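Workshop > Notebook > Cases and covers > January

Monday, clip-on cover trials, continued

Right, where were we. The second batch of hard shells from Jenar turned up before I'd even got my coat off, so the plan to spend the morning tidying the jig drawer is dead and I'm not sorry. These are for the Besar handset, the one with the camera bump that sticks out further than the drawing says it does. I've moaned about that drawing in here before so I'll leave it.

First job was just putting shells on and taking them off again. The old batch was a pig to get on at the bottom left corner, you had to really lean on it, and then it went with a crack that made you think you'd broken the phone. The new ones go on with a nice soft click (much better!) and I can get them off with a thumbnail. They don't feel loose either. I shook one upside down over the bench cushion like an idiot for ages and the phone stayed put.

Cutouts. Charging port is fine with our own lead and fine with the skinny lead, but the fat braided one still catches on the lower lip. I thought we'd asked for that to be opened up. Went back through the messages and we asked for it to be "looked at", so I suppose somebody looked at it. I'll write again and use a number this time. The volume buttons line up properly now. The mute slider is still a faff with short nails, and I'd like the slope on that side cut back a bit more, the way it is on the Nishad sample, where you can run your finger straight down into it without thinking.

Speaking of the Nishad sample, please can whoever has it put it back in the tray with the green lid. It's the only one we have in the soft finish and I want to compare the grip side by side. I ended up doing it from memory, and my memory says the Nishad is grippier when your hands are dry and a bit nasty when they're warm. Ours is slightly slippy all the time but never nasty. I know which one I'd keep in my own pocket, but then I'm not the one who has to sell it.

Corner lips: the raised edge at the front is meant to hold the glass off the table. Laid one face down on the flat plate and slid a bit of thin card under it, and the card goes all the way across without touching. Lovely. Did the same with a screen protector fitted, the thick glass sort, and now the card snags in the middle. So it's fine bare and marginal with a protector, and most people buying a case will have a protector on. I think we should ask for a slightly taller lip and put up with it looking chunkier.

Button wear. The little press rig ran over the weekend and stopped itself at 3000 presses as set. Volume up still has its click. Volume down has gone a bit mushy compared with a fresh one, though you'd only notice if you had both in your hands. No whitening in the plastic, which is where the first batch let us down. I've put that shell in a bag and written on the bag, because last time I wrote on the shell and the pen rubbed off on my sleeve and we had a shell with no history and a sleeve with a batch code on it.

Then the clear ones. Oh dear. We've got 300 of these sitting in the store from the Trelstead order and I pulled a few from the top carton to look at the yellowing. The ones on the window sill have gone the colour of weak tea. The ones kept in the dark are still clear as anything, so it's light doing it, which we more or less knew. What I hadn't spotted before is that the yellowing is worse along the edges where the plastic is thicker, so from the front you get a sort of dirty rim. That's the bit customers will moan about. I've put a fresh one on the sill next to the old ones with half of it wrapped in foil. Please don't tidy it away, it looks like rubbish but it isn't.

Small aside on packaging while I remember. The new sleeve fits the shell but the hanging hole is too near the top and two of them tore when I hung them on the display hook. Could be that I was rough. Could also be that the card is thinner than it was. The old sleeve is in the blue folder if anyone fancies a feel of both.

Also the wording on the back of the sleeve still says "protects from any drop", and I really don't want that going out. We've done drops from pocket height and from the bench, on lino and on the concrete by the back door, and the shell did well, but "any drop" is asking for letters. I've pencilled in something duller.

Sorted out the shelf numbers as well, since the labels had got into a muddle. Shelf 31 is now the Besar shells only, nothing else, no leads, no biscuits. The leads have gone in the drawer underneath.

For next time:

- write to Jenar about the port lip (with a number!) and the mute slider slope
- ask what a taller front lip would do to the tool, and whether it costs us
- find the Nishad soft sample
- check the foil shell on the sill, don't move it
- new wording for the sleeve, and somebody other than me to read it
- fresh blade for the card cutter, it's chewing rather than cutting

Stopped there as the light was going and I can't judge yellow under the strip lamps, everything looks yellow under the strip lamps. Left the rig set up for the other side button but not running, because it makes that ticking noise and I wasn't going to sit through it while doing the write-up. I'll kick it off when I lock up. 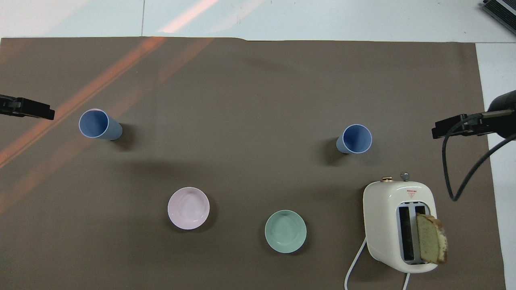 Drop tests, carried over

Still want to do the corner drops again with the new batch before anyone signs anything. Use the dead handsets with the weights taped in, and do the concrete ones last.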